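We use cookies to keep you signed in and to see which help pages get read. Accept all | Manage

Home Tickets Knowledge base Orders Log out

Category: Equipment requests / Grippers and handhelds

Ticket 616: Second pair of handheld grippers for kitchen cleanup work, quote doesn't add up

Status: Open, waiting on requester
Opened: 3/30/23
Queue: Purchasing, Beltosby site

Opening this here and not in the general budget thread, where the last request sat until it went stale.

Beltosby wants a second pair of handheld grippers plus a spares kit for the household cleanup tasks. The supplier, Wandbridge, has sent a quote. I have read it three times and I still can't tell what we would be paying for. The line for the pair is fine. Then there's a line for "readiness," 700 dollars, with no part number, and a spares line that lists finger pads but no fasteners, no cable, no clips.

Before anybody signs, I'd like somebody to tell me what problem this purchase solves. The request says the current pair is "limiting throughput on clutter." I don't buy it yet. Clutter in a home kitchen is slow because it's clutter. Small boxes on their sides, a clear cup, a dropper bottle, a bag that has no shape until you squeeze it. A second pair gets a second person to the same small counter, and then where do they stand?

What I've checked so far:

- Task sheet for the counter. It says trash goes, everything else stays. It doesn't say who decides whether an opened box is trash.
- Finger opening. Wide enough for the small boxes on the counter. I would want to try the fatter containers before anyone promises it in writing.
- Pads. Ridged, blue, no complaint logged against them. So why are pads the main item in the spares kit?
- Working room. Poor. There's a sink on one side and a rack and rice cooker on the other.
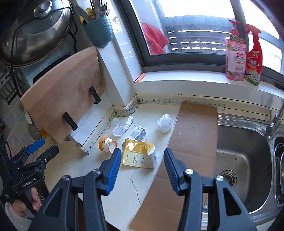 Strand: I'd push back on the throughput part. Where we lose time is the resets, and a second pair would let one person lay the next task out while the other is still on the first. You don't need both people at the counter for that. I agree the readiness line is junk and I'd refuse to pay it without a description. On pads, order them anyway. They're the cheapest thing on the sheet, and a session that stops over a pad costs more than the pad does.

Reply from purchasing:

OK, that's a better reason than the one on the request form. It should have been on the form. I'll note it, but I want it shown. Put down how long a reset takes and how long the task takes, same kitchen, same person. If the reset is the longer of the two I'll stop arguing. If it's the shorter, we are buying hardware to fix a scheduling habit.

Also, "lay the next task out while the other is still on the first" assumes the next task is somewhere else. Half the sheet is counter, sink, counter again. Please sort the tasks by location before you tell me two people can work at once.

Update, readiness line:

Wrote to Wandbridge asking what 700 dollars of readiness includes. Answer came back the same afternoon: "onboarding, verification and peace of mind." Asked which of those has a deliverable. They offered a call. I declined the call and asked for it in writing. Still waiting. My position is that this line comes off or it becomes a named thing with a date attached.

Update, bin tasks:

The bin work is listed as a reason for the purchase too, so I went through it separately. The task is to carry light waste from the counter and drop it in the round bin between the cabinets. Complaint on the log reads "bags hang up, fingers too short." The proposed fix is the longer finger set, which Wandbridge sells as an add-on.

I'm not convinced the fingers are too short. The gap by the cabinets is narrow and you come at the bin from above, so your sleeve and the cable are in there with you. A thin plastic bag weighs next to nothing and will lie on the rim if you bring it in over the side. Longer fingers would put the pads farther from your hand in the same gap. Could be better, could be worse. We have no comparison, and the add-on is non-returnable once opened.

Cheaper things to try first:

1. Route the cable along the forearm and hold it there. We own tape.
2. Come in over the middle of the bin and open the fingers below the rim.
3. Move the bin out of the corner for one run and see if the complaint goes away. If it does, that's furniture, and I'm not buying fingers for it.

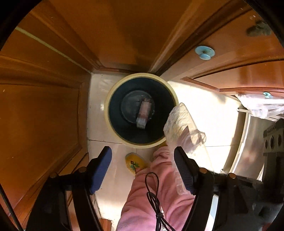

Bin task, bag at the rim, current fingers and current cable.

Result of 1 to 3: not run yet. I'll hold the add-on line until they are.

Where the quote stands:

Second pair: held, pending reset times from Strand.
Pads: approved. Fine, Strand wins that one.
Fasteners, cable, clips: not quoted, asked for.
Longer fingers: held.
Readiness: refused as written.

Caton has asked whether all this can wait until August, when the new budget opens. It can, as far as I'm concerned. The discount on the quote expires before that, but a discount on something we haven't shown we need isn't money saved. If someone wants to beat the expiry, the way to do it is to send me the times.

Leaving this open. Please reply on the ticket and don't email me separately, I lose those.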